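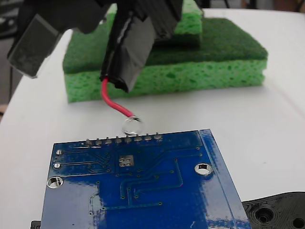 Getting a robot arm to put a wire on a board (bench notes)

by Ekua Akpalu, Gosstead workshop, updated January

Quick one, typing between jobs. People keep asking if the arms are ready for shop-floor chores yet. Sweeping, sorting, maybe. Small wiring, sort of. Here's how we set up the wire job so you can try it yourselves.

What you need

An arm with a two-finger gripper. Black electrical tape. Short bit of red insulated wire. A scrap board with a row of header pins, ours is a blue one. White table if you've got it, the cameras like it.

Step 1. Prep the wire

Strip one end. Bend the bare bit into a small loop, closed as neat as you can. Do this by hand. We tried getting the arm to do it and gave up after 2 afternoons.

Step 2. Tape the finger

Bare fingers let thin wire roll. Wrap one with tape, don't fuss about wrinkles. Feed the wire in so the loop end sticks out well clear of the tip. Tug it. If it slides, re-wrap.
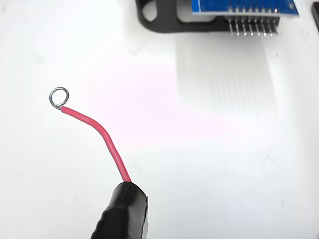 Red wire in the taped finger, loop end out.

Step 3. Teach the spot

Lay the board flat, underside up. Drive the arm over slowly and save a point just above the pad you want. Then a second point lower down. Gleice Guerra at Numden saves 5 points for every move, probaly smarter than me.

Step 4. Lower it

Slowest speed you have. Watch the loop, not the finger. The wire is springy so the tip lags behind and wanders sideways. Stop as soon as it touches, back off a hair, look from the side.

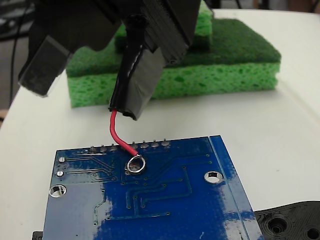

Step 5. Log it and go again

Write down every try, misses too. Our sheet is up to 3,848 rows and most of the early ones are misses. Change one thing at a time or teh log is useless.

So can it do the chore?

With someone loading the wire, on a good day, yes. On its own, no. A person with tweezers is still way faster. I'd want around 900 clean runs in a row before I'd leave one alone with a customer's board.

Soldering notes to come when I get a minute.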